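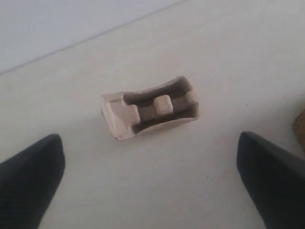
Why do so many small packing inserts get made from pulp when foam is lighter and holds its shape better?

Pulp goes in the paper bin at the other end, it nests for shipping, and for a light product dropped from table height it does the job well enough.

Speaker notes, Telville packing and materials evening, March 2023
Speaker: Candela Sarmiento

Opening

Thank Olga Rivas for the room. Say who I am: I pack for Fledier, small household electronics, before that five years on returns. I'm a packer, so questions about fiber chemistry go to Iñaki Llorente in the second row. He has agreed to this.

Ask for hands: who has thrown one of these away this week? Who looked at it first? Wait for hands. Don't fill the silence.

Slide 2. What the shape is doing

Start with the insert on the title slide. Long hollow, side wall that dips in the middle and comes back up at both ends, a little square block standing in the hollow. Flat raised part at one end.

Go through what those features usually do in a tray, in general terms:

Walls keep the product off the side of the carton. They crush a little, and the crushing is what takes the knock.

A dip in a wall is often there so fingers can get in. It can also clear a plug or a cable. You can't always tell from the tray alone.

A raised block holds the product up off the floor of the cavity, or keeps two parts from touching. Rounded corners on it help the piece come off the mold.

A flat platform gives the next layer somewhere to sit.

Pass the sample trays around now. Start them on the left side or they never reach the back. Remind people to keep the Asfaw trays separate from ours, they have to go back to Rosalía Robles tonight.

Slide 3. How it's made, short version

Waste paper and board go into water and get stirred to a slurry. A mesh mold goes in, vacuum pulls the fiber onto the mesh, the wet piece comes off and gets dried. One face has been against the mesh and the other hasn't, so one side is usually smoother. Let people feel both sides of the sample.

If someone asks about hot pressing: yes, it gives a smoother, stiffer part, it costs more, next talk.

Color comes from what went in. Brown box gives brown. Newsprint gives gray. A pale pinkish beige like the one on the title slide could be a mix or could be dyed, and I wouldn't guess from looking.

Slide 4. Edges

Spend some time here. Edges are where pulp goes first. Back to the title slide for a moment: uneven edges, one end ragged and a bit flattened, the low corner crumpled. It looks like a piece of something larger. I don't know how it got that way and I'm not going to make up a story.

What we do at the bench with a piece in that condition:

If the wall is frayed but stands up, use it as filler in the bottom of a carton.
If the end is flattened, don't put product weight on it.
If it rocks when you set it down, it will rock in the box too. Put it aside.
If it's damp, out. Drying it on the radiator does not bring it back.

Tell the January story here. We had a pallet of trays stored against the loading door and the bottom two layers went soft. They looked fine. We packed 23 orders before Jonatan Tangen pushed his thumb through one. We unpacked them all. Trays live on the inside wall now.

Slide 5. Cutting trays down

People ask if you can cut a big tray to fit a small product. You can. Use a sharp knife and several passes. Tearing is faster and leaves a weak edge. Leave a full wall on every side if possible, because the corner is what gives the tray its stiffness.

Check that whatever block or rib you needed is still inside the piece you kept. I have cut one off more than once.

Demo: cut one from the Dastum tray. Knife is in the blue case. Mat down first.

Slide 6. Reuse or bin

Clean and dry goes in with the paper. Tape and labels off. Anything greasy goes in the trash unless your town composts it, and check locally before you promise people that.

At home they work for seedlings, screws, and keeping drawers from rattling.

Questions

Likely ones: cost against foam (depends on volume, the mold is the expensive part), whether it sheds dust (some, so we bag anything with a lens), how high we stack (four trays, then a sheet of card).

Collect the samples. Count the Asfaw ones back in. Lights are by the side door.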